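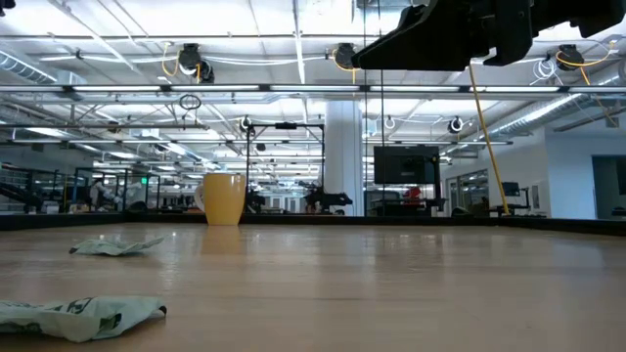 Table-Clearing Robots at Skovine: Questions From Staff

Updated 21/01/2019

Who is this page for?

Anyone who works in the Plornden building, including the cafe, cleaning and packing crews. Agency staff are covered too, unless an answer says otherwise.

What are the robots being taught to do?

Clear tables. That means picking up mugs, wrappers and other small things left behind after a break, and putting each one where it belongs. Wiping down, mopping and restocking are not part of the project.

Why start with mugs and plastic?

They are what the crews handle most, and they behave very differently. A mug keeps its shape and has a handle. A crumpled wrapper has no fixed shape, and it can look like a different object each time it lands on a table. The arms are slower with wrappers than with anything else.

Will I lose my job?

No one's position ends because of this project. Skovine has put that in writing through September, and the letter is posted outside the HR office. What happens after that has not been decided. Solange Picard in HR will hold a meeting for each crew before any decision is made.

Will my hours change?

For most people, no. Three of the evening cleaning shifts will start later, and the people on them have already been told. If your start time moves and you can't make it work, talk to Solange before the new schedule goes up.

What is a table attendant?

It is the new role on the floor. An attendant resets tables between runs, takes away anything the arm dropped, and stops the arm if something looks wrong. Training takes 20 hours and is paid at your normal rate. Cafe and cleaning staff get first choice of the openings.

Do I need computer skills?

No. You need to be able to read the status screen and fill in a short form. Romain Masson runs the training and will go over the form with you as many times as you need.

There are cameras overhead. Are they watching me?

The cameras are there to record the tables and the arms. People walking past can end up in a recording. Recordings are not used for timekeeping, reviews or discipline, and supervisors do not have access to them. If you want to know whether you appear in one, write to Uzma Minhas and she will check.

Can I leave my own mug on a station table?

Please don't. It will be treated as part of the work, and Skovine will not replace it if it breaks. Shelves for personal items are next to the lockers.

What should I do if an arm stops partway through?

Leave it alone, even if it is holding something — it may start again. Call the floor desk at extension 1196 and stay outside the marked area until an attendant has shut it off.

Who do I ask about something not listed here?

Floor and safety questions go to Romain. Pay and hours go to Solange. You can also leave an unsigned note in the box by the time clock. Mireille Jacquet empties it and posts the replies on the break room board.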